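Call for participants: hash table measurements that other people can repeat

Posted May 19, 2019

The Drallier group is looking for 14 people to rerun a set of published hash table benchmarks on their own machines and tell us where the numbers fall apart. We expect they will, in quite a few places.

Some background. In April we went through 652 benchmark claims taken from project pages, blog posts and course reports. Most say that one table is faster than another. Few give the load factor. Fewer still give the key distribution, and a good number time a loop the compiler was free to throw away. We tried to rebuild a handful of them and got rankings in a different order from the ones printed. Maybe we made mistakes. We would like to find out before we write anything.

What you would do

You get a copy of Tarnenari, our test runner, and a workload list with 13 entries: integer keys, short strings, long strings with shared prefixes, heavy deletes and so on. You run each one against the four table designs in the package (chaining, linear probing, Robin Hood and cuckoo) and send back the raw timings. Please send all of them, including the ugly ones. A run you are tempted to drop is one we want to look at.

You will also be asked to read one other participant's results and argue with them in writing. A page is enough. "Looks good to me" will be sent back.
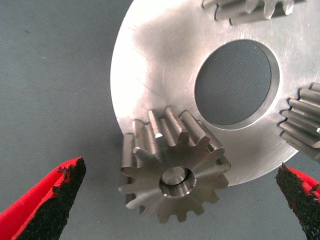

Who should apply

You should be able to read C or C++ without much help and build a program from the command line. You should know what a cache miss is and why the average of five runs may tell you very little. Students are welcome. So are people who have shipped a hash table and regretted it. A degree is not required, and we won't ask for a list of publications.

We would especially like to hear from anyone with older or unusual hardware. Everything we have so far comes from recent desktop processors, and I don't trust any conclusion drawn from those alone.

What you get

A flat payment of 759 euros once your raw data and your written review are in. Your name goes on the report if you want it there. If you disagree with our findings, your objection will be printed in full, at whatever length you sent it. We can't promise the report will be interesting. It may well say that the differences are too small to matter for most programs.

How to apply

Write to Siebe Verbruggen at the Drallier office. Tell us what machine you would use, which compiler, and one benchmark you have read and did not believe, with your reasons. Skip the cover letter. Applications that promise a faster hash table will be read last.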